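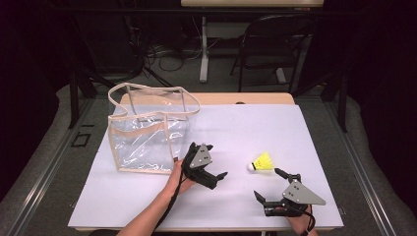

# Bestthorpe Clear Tote

Clear vinyl tote with beige fabric piping and two beige strap handles. Item no. 3036. Sold by Skorkex.

The Bestthorpe is an open-top bag for court shoes, a towel, a tube of shuttlecocks and whatever else goes to the gym. The sides are see-through, so you can find your locker key without emptying everything onto a bench. It also gets used for pool days, craft supplies and kids' bath toys.

## Details

- Body: clear vinyl
- Trim: beige fabric piping along the edges
- Handles: two, beige, one on each long side
- Closure: none, open top
- Load limit: 8 kg
- Pack size for clubs and shops: 4 bags per carton

The bag stands up on its own when it is open. It ships folded flat in a paper sleeve, and the vinyl has creases when you first take it out. Most of them relax after a few days at room temperature. Stuffing the bag with a towel overnight helps. Do not use an iron or a hair dryer on it. Some crinkling in the sides is normal and stays for the life of the bag.

## What fits

A full tube of shuttlecocks fits upright with room beside it for shoes. Loose birds can go in too, but keep them on top. Feathers bend under the weight of a water bottle, and a bent skirt will not fly straight. Put shoes in first, soles down.

Rackets do not fit inside. The handle of a racket will stick out of the top, and the weight tips the bag over when it is set down. Use a racket cover and carry it separately.

Shuttlecocks, tubes and shoes are not included.

## Care

Wipe the vinyl inside and out with a damp cloth and a drop of dish soap. Dry it with a soft towel. Spot clean the piping and the handles with cool water. Do not machine wash, and do not use alcohol or glass cleaner, which will cloud the vinyl.

Leave the top open after practice so damp things can air out. Keep the bag out of a parked car in summer. In freezing weather the vinyl gets stiff, so let it warm up before you fold it.

## Changes to this item

Bags made from March on have a second row of stitching where the handles meet the rim. The size is the same and the item number has not changed. Older stock from the Stalilgate warehouse has been sold through.

## Ordering

Single bags ship from stock. Orders of 100 bags or more go through our trade desk, and those can be made up with a club name on a sewn label. Labels are made by Piątek and add to the delivery time. Labeled bags cannot be returned. Plain bags can be returned unused in the paper sleeve.

Page updated 2019-06-22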